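Flullura: company notices about cyberattacks, version 2
Posted May 29, 2025 by the Drelholm data desk
Share 14 | Comments 3

README and data card. Please read the section on labels before you load anything. The last release was quoted as proof of things it can't prove.
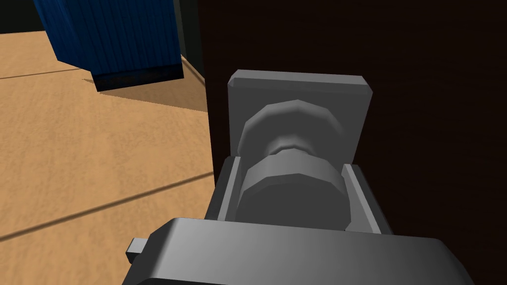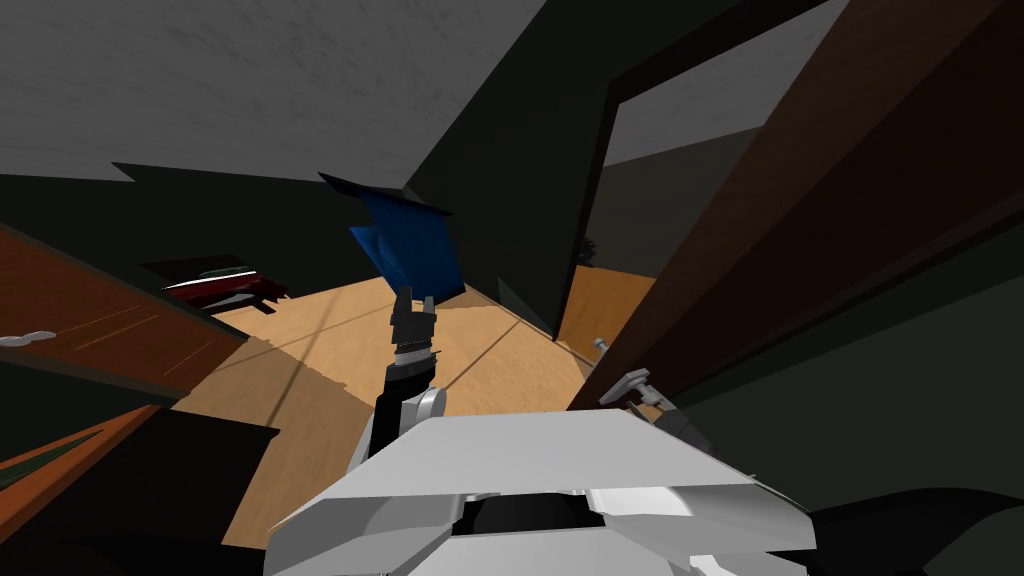
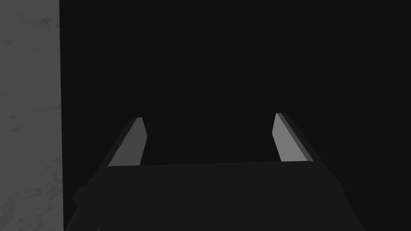
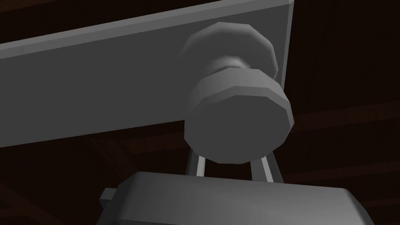

Flullura is a collection of 744 public notices put out by 263 companies after they said their computers had been attacked. We copied the wording, recorded when each notice went up, and labeled what it claimed. Most of them claim very little. "A limited number of systems" is the favorite phrase, and in most cases it closes around as much as the gripper in the third picture, two fingers held wide apart with no object between them. We kept those notices in. Dropping them would make corporate disclosure look far more useful than it is.

What's in a row

company_id: a number we assigned. The lookup table is in a separate file.
notice_text: the first 1000 characters, spaces included. Full text is on request.
posted: the date shown on the notice itself. Where we caught a company changing it later, we kept both dates.
attack_type: ransomware, data theft, outage, other, not stated.
who_is_blamed: copied word for word, or blank.
operations_stopped: yes, no, not stated.
revision_of: points to the earlier notice, if we have it.

Where it comes from

Company websites and local press pages, mostly manufacturers, food processors and freight. The Teltasby office did the first sweep and Drelholm did the second. The two sweeps overlap less than we'd like, and that should tell you how many notices we probably missed. Private firms often post something for a few days and then take it down. If we didn't see it while it was up, we don't have it.

Nothing was taken from leak sites. Criminal gangs lie about their victims at least as freely as the victims describe themselves, and we had no way to check either side.

Labels, and why to distrust them

Two readers labeled every notice. They agreed easily on dates and badly on operations_stopped. Is a plant "running at reduced capacity" stopped? One reader said yes every time. The other wanted a shift canceled in writing. A third reader settled the ties, so what you see in that column is partly one person's taste.

who_is_blamed is worse. A notice that says "a sophisticated foreign actor" is a statement by somebody with a reason to sound unlucky. It is filed here as a claim. Please don't turn it into a map with arrows on it. Someone did that with version 1.

A "no" under operations_stopped means the company said no. We found cases where local news showed trucks waiting outside the same week. We left the label alone and set the conflict flag.

Don't use it for

Counting attacks per year. A rise in notices may only mean new reporting rules.
Ranking companies by security. The ones that say more will look worse.
Training anything that sets insurance prices. Żak asked about this and we told them the same thing.

Changes from version 1

Duplicate notices merged. The severity score is gone; we could not explain how it had been worked out, and neither could the spreadsheet. Time zones fixed for freight firms. Some accented company names still break in the lookup file if you open it with the wrong encoding.

Known gaps

English-language notices only. Hospitals are left out entirely. Attachments and recorded phone messages were not transcribed. The next sweep is planned for September, if the hosting bill gets paid.

Corrections are welcome and should include a link or a saved copy. We don't change labels on the word of a press office.

Contact: Drelholm data desk | © Drelholm 2025 | Back to top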